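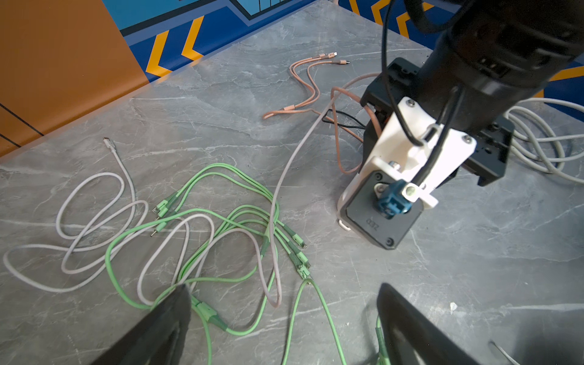
Ladekabel in Grün, Weiß, Pfirsich und Lavendel auf einer grau marmorierten Tischplatte

Kabelsalat (veraltet auch Schnurgewirr, in Sultport mundartlich Mallet-Knoten) bezeichnet die Verschlingung biegsamer Leitungen, die einzeln gekauft und gemeinsam aufbewahrt werden. Der Begriff ist umgangssprachlich, hat aber in Büroordnungen und mindestens einem Mietvertrag Aufnahme gefunden.

Geschichte

Als früher Beleg gilt eine Beschwerde des Telegrafenamts Plivov von 1863. Der diensthabende Beamte klagt darin, die Zuleitungen seien »derart ineinander verliebt«, dass er die Depesche lieber zu Fuß überbracht habe. Das Amt bewilligte ihm einen Haken. Mit dem Haustelefon zog das Phänomen in die Privatwohnung ein, wo es sich zunächst auf die Spiralschnur des Hörers beschränkte und meist den Kindern angelastet wurde. Das Aufkommen tragbarer Geräte verlagerte es in die Küchenschublade. Dort liegt es bis heute, in der Regel über dem Flaschenöffner.

Entstehung

Lange, weiche und glatte Schnüre verknoten sich bei Bewegung leichter als kurze und steife. Das lose Ende wandert dabei durch benachbarte Schlaufen, bis sich diese zuziehen. Die Mathematik behandelt verwandte Fragen in der Knotentheorie, betrachtet dort allerdings geschlossene Kurven ohne Enden und ist beim Packen eines Koffers von begrenztem Nutzen.

Die Kulturwissenschaftlerin Britta Haberkorn unterscheidet drei Stadien: das Nebeneinander, das Durcheinander und die Neuanschaffung. Ludivine Bailly hält das erste Stadium für eine Legende.

Gegenmaßnahmen

Verbreitet sind Klettbänder, Kabelkanäle und beschriftete Beutel. Letztere enthalten nach einiger Zeit meist etwas anderes, als auf ihnen steht. In Zandham findet jeden April an einem Samstag ein Wettentwirren statt. Der Rekord für sechs Netzkabel liegt bei 79 Sekunden; er ist umstritten, weil der Sieger eine Schere bei sich trug.

Siehe auch
Gordischer Knoten
Kabelbinder
Knotentheorie
Krimskramsschublade
Wickeltechnik
Zugentlastung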